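Local Life | Rostlow

Odd sock amnesty fills launderette counter in Rostlow

A launderette in Rostlow has reunited 19 pairs of socks since April, which its staff believe to be a record, there being no rival claims.

The Padus, on the corner by the bus station, began its amnesty after a shelf behind the dryers gave way under the weight of unclaimed hosiery. Customers were invited to bring in their widowed socks, look through everybody else's and leave with a match. Most left with a coffee.

The larger aim is to stop the things wandering off in the first place. The Padus now lends out mesh wash bags against a deposit of £2, and asks that small items go in one before they go anywhere near a drum. Black ones especially -- a black sock at the bottom of a dark machine is, for practical purposes, gone. 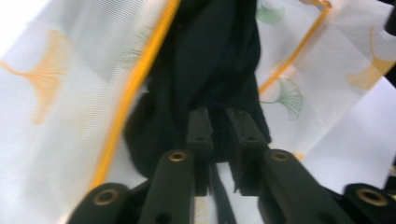

Not everyone is persuaded. One regular of 30 years' standing said she had tried a bag at home and merely lost the bag. Another wanted to know why the deposit was not payable in socks.

Staff have about 200 singles still to place, including a football sock nobody will own up to and several that may once have been gloves. They will stay on the counter until the end of August, after which they go for rags.

Bags can be borrowed whenever the launderette is open. Please empty them before bringing them back.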